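Product Review: The Brola Vanity Dresser with Carved Mirror
Furnishings Assessment Office, Pikton Residential College
Prepared by Anathi Mofokeng, with notes from Harish Gautam
Jan 7, 2019

The College bought the Brola vanity dresser in September for the larger guest room in the east residence. The previous dressing table, a Chang model, had served for 11 years and could no longer be repaired at reasonable cost. This review records our findings after one full term of use and is meant for departments considering the same purchase. The College paid the listed price and received no discount or loan from the manufacturer.

Delivery and assembly

The dresser arrived in two cartons, with the mirror packed separately. Assembly took two members of staff about 40 minutes. The printed instructions are clear on the main body but brief on the mirror, and the diagram for the rear supports shows them from an angle that does not match the text. Ho-yin Wei, who led the assembly, set the first support in the wrong way round and had to remove it. We recommend reading both pages on the mirror before opening the hardware bag.

All hardware was present. One spare screw of each size was included. A small chip in the finish, found on the underside of the top, was reported to the seller, and an offer of partial credit was received within the week. The College accepted the credit and kept the piece.

Surface and finish

The top is smooth, glossy and white. It wipes clean with a soft, slightly damp cloth, and face powder left on it overnight came away without a mark. Nail polish is another matter. A single drop left by a guest dulled the shine in one spot near the front, and the care leaflet gives no advice on polish or remover. We now supply a small tray for this purpose.

Fingerprints show readily in strong light. Guests are unlikely to mind, but housekeeping staff should expect to go over the top at every room change. Fine scratches have appeared where hair tools were set down. They can be seen only at a low angle and have not spread.

The mirror

The oval mirror is the reason most people will choose this dresser, and it is well made for the price. The white surround is carved with scrolls and a rose, and the detail is crisp even in the narrow parts. The glass gives a true reflection, with no waviness that we could find. It does not tilt. Two guests of very different heights commented on this in the room book, and a lower stool answered the complaint in one case only.

Dust collects in the scrolls. A dry paintbrush removes it more effectively than a cloth, which tends to catch on the petals of the rose. Allow a few extra minutes for this work each week.

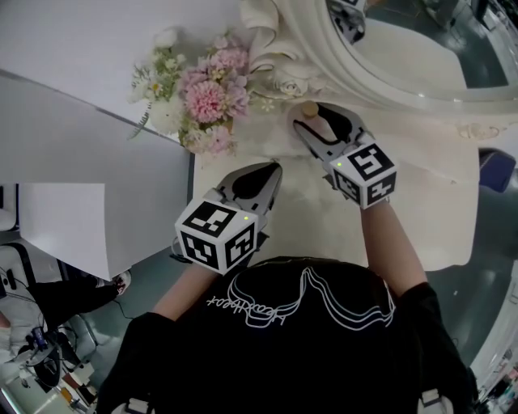
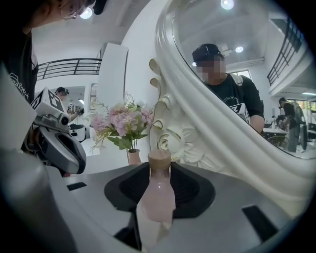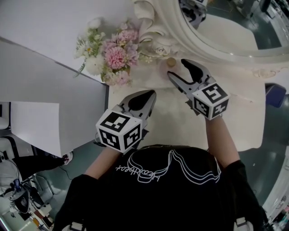 Use of the top as a working surface

The mirror takes up a good part of the back of the dresser, and the space that remains should be planned with some care. Small articles such as compacts, lidded pots and stoppered bottles are best kept toward the middle, within easy reach of a seated person. Anything tall placed in front of the glass will block the view and is likely to be moved by the guest in any case. Artificial flowers do well beside the mirror and need only an occasional shake outdoors. We would advise against fresh flowers, as water rings were the most frequent complaint about the old Chang table.

Glass bottles slide more easily on the glossy top than they did on the older surface. A thin mat beneath them is a sensible measure. Wing-yan Chien, who looks after the guest rooms, tried both felt and silicone mats and prefers silicone, which stays where it is put and can be rinsed under the tap. Felt held on to powder and looked tired within a month.

Stability

The dresser stands firmly on a hard floor. On carpet there was a slight rock from front to back until the feet were adjusted. The mirror shakes a little when a person leans heavily on the top, though the movement stops at once and nothing has come loose. We checked the support screws at the end of the term and found one that needed a quarter turn.

Comparison with the Omon dresser

The west residence has used an Omon dresser for two years. It is plainer and heavier, with a rectangular mirror that tilts. Its matte top hides scratches better than the Brola and is less pleasing to look at. The Omon cost the College 600 dollars and the Brola 400. For a room in constant use by changing guests, the Omon remains the safer purchase. Where appearance carries more weight and the room is let less often, the difference in price favors the Brola.

Chun-hung Kwok of the west residence has asked that the following be noted: replacement mirror supports for the Omon may be ordered singly, while the Brola supports are sold only as a full set. We confirmed this with the seller.

Findings

The Brola vanity dresser is approved for guest rooms and for private staff apartments. It is not approved for shared dressing rooms, where the glossy top would receive harder wear than it is suited to and the fixed mirror would be an inconvenience to many users.

Departments placing an order should request the finish repair kit at the same time. It is not included in the cartons, and our own kit, ordered later, took several weeks to arrive. Questions about assembly may be directed to Ho-yin Wei at the Furnishings Assessment Office.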